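Features > Home & Craft > The Long Read

The Wallpaper Years

I moved into the house on Asberg Road with a steamer, two scrapers and the kind of confidence you only get from never having stripped a wall before. The plan was to have the front room back to bare plaster by the end of the weekend and painted some nice quiet white by August. I'd picked the white and everything! Then I got my first corner loose, and there was another paper behind it, and another one behind that, and by the time I hit plaster I'd gone through 6 layers and completely lost interest in white paint.

If you've never peeled a wall like that, I can't recommend it enough. The top sheet was a woodchip (of course it was, it's always woodchip). Then a shiny green thing with bamboo on it. Then two florals that must have gone up pretty close together, so either somebody changed their mind or somebody new moved in and couldn't stand it. Then a plain gray. And right at the bottom, stuck down with what I would swear was flour and water, a narrow stripe with tiny blue bellflowers climbing up it. I sat on the dust sheet with a piece the size of a playing card in my hand and thought, well, there goes my summer.

My sister thought I'd lost it. She's a paint person. Her whole house looks like the inside of an egg, and it's lovely, but I come out of there every Thanksgiving wanting to draw on something.

Anyway, the bellflowers got me asking around, and asking around got me to Cinzia D'Amico, who has been hanging paper for 41 years and still does two rooms a week. She came over, put on her glasses, looked at my scrap and said, "Stripe with a climber. Your ceiling's low, isn't it?" It is! It's horribly low. She told me that's what stripes were for in houses like mine, to drag your eye upward, and the flowers were there so it didn't feel like living in a mattress.

She also told me to stop steaming before I ruined the plaster, so the rest of that afternoon was mostly coffee.
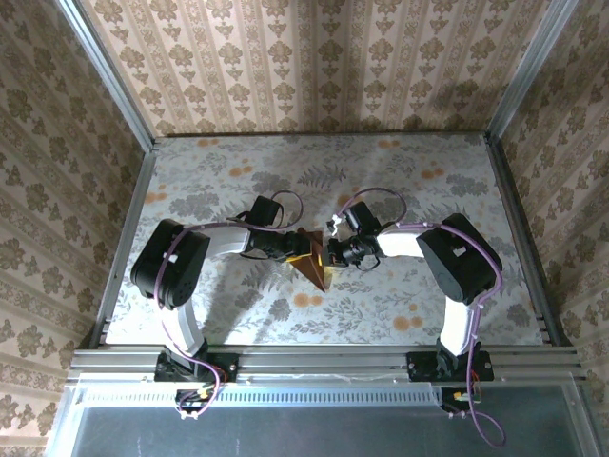 The thing Cinzia really cares about is the corners. Anybody can hang a straight drop in the middle of a wall, she says, and I can report that this is false, but I see her point. Old rooms aren't square. My back wall leans so badly that if you start a stripe dead plumb at one end, by the other end it looks drunk. So you cheat. You split the error between two corners, you put the worst of it behind the door, and you never, ever wrap a full width around an inside angle. I wrapped a full width around an inside angle. It came off the wall at three in the morning with a noise like somebody unzipping a tent, and I lay there in the dark listening to it go.

It was Cinzia who sent me to Hurkwood, a little print shop two hours north of me that makes short runs of old patterns. I'd pictured a showroom. It's a shed, a big cold one, with a long table down the middle and racks of samples up to the roof. Slavica Shehu runs it with her nephew and a radio that only gets one station. She has 3,000 scraps in there, every one in its own paper sleeve, and people mail her more all the time. They come in envelopes with notes like "from behind Mom's dresser" and "please, what is this, it was in the pantry."

I'd brought my bellflowers in a sandwich bag. She didn't even blink. She went straight to a drawer marked Dervishi, which is the name of the family firm whose pattern books she bought years ago at a house sale, and after a lot of muttering she pulled out a strip that wasn't mine but was clearly its cousin. Same climbing stem, fatter flower. I nearly cried in a shed.

We spent a good hour on color. I'd assumed the old papers were all brownish because people liked brown, and some of them did, Slavica says, there was a real appetite for tan and tobacco. But a lot of what we think of as brown started out as something else. Smoke gets it, and sunlight, and cheap paper darkens all by itself. She lifted the edge of one scrap where it had been folded under and the fold was pink. Pink! I've looked at every tea-colored wall differently since.

Her price list starts at $84 a roll, and I'll be straight with you, I swallowed hard. I needed more rolls than I wanted to need, too, on account of the repeat. (The repeat is how far down the paper you go before the pattern starts over, and a big one eats your budget, so ask before you fall in love.) I ended up papering one wall in the good stuff and doing the other three in a plainer stripe from her Vulgate range, which she keeps for exactly my type of customer, meaning broke and stubborn.

Cinzia came back to hang it. I was allowed to do the pasting. She hummed the whole time and only told me off twice, once for the brush and once for standing in her light.

My sister visited the week after. She stood in the doorway for a while and said it was a lot. Then she went over and looked for the seams, and she couldn't find the second one, and she's been asking for Slavica's phone number ever since. Her downstairs powder room, apparently. Just the one wall.

I still have the hallway to do. I've only lifted one corner so far, down by the baseboard, and there's something with birds on it.

Related stories
The Case for an Ugly Kitchen
My Mother's Curtains, Rehung
How to Buy a Secondhand Rug Without Crying
What Lives Under Linoleum
A Weekend With the Plaster Menders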